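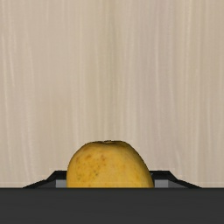 Vicente Olivares
Demonstration data, Fekier project

To: the Kanbridge list
Subject: Re: fruit and bowl set, what to keep

Replies are set between the quoted parts. I have cut the section on disk space, as that was settled in April.

> We pulled your fruit and bowl episodes on Sunday and started a small training run on them. Before we go further, could you say which ones count as good? We found 1,506 episodes in the index but the notes only talk about a first batch of 50.

The 50 were the trial batch. They were done with an older start pose and should be left out of training. They are still in the index so that the early results can be repeated. Filter on the "trial" tag and they go away.

For the rest, an episode is kept if the simulator's own check says the fruit ended in the bowl and the operator did not press the discard key. Both conditions have to hold. There are episodes where the check passed after the fruit had rolled in off the rim, and the operators were told to discard those.

> The wrist view and the outside view don't always seem to start on the same step. Is that us or you?

It is on our side. The wrist view starts one step early in everything collected before the Subramaniam loader went in. Drop the first wrist image and they line up. I would prefer you did this in your loader and left the files alone, because the checksums are already published on the list page.
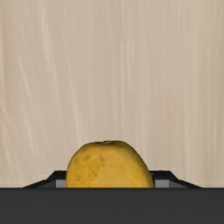

I should add that a lot of wrist images close to the grasp are nearly the same as each other. The operators slow down there, and some wait a full second before closing. We tried thinning these stretches out and the learned policy got worse at closing the fingers, so the released files have every step in them. If you do want to thin, do it on the approach and leave the last 30 steps before the close alone.

> Narkotberg asked whether they can add their own episodes to the set with a different arm.

They can, but in a separate folder with its own index. The joint values mean different things on a different arm and I don't want anyone mixing them by accident. The camera names should follow ours where there is a match. If they have a view we don't have, they can name it as they like and put a line in the readme.

They should also write down how the operator drove the arm. Ours were all done with the hand controller apart from roughly 40 done with the keyboard, which are tagged. The keyboard ones move along one axis at a time and you can tell them apart from the action plots.

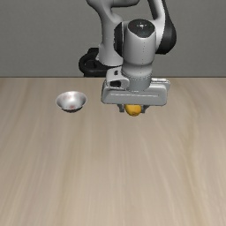
> Should failed grasps be sent in as well, or deleted?

Send them in, marked "fail", with the step where things went wrong if you know it. They stay out of the main training split but we use them for testing the success check.

The corrected index will go up in the usual place once I have rerun the check. If your copy has no "operator" column it is the old one.

Vicente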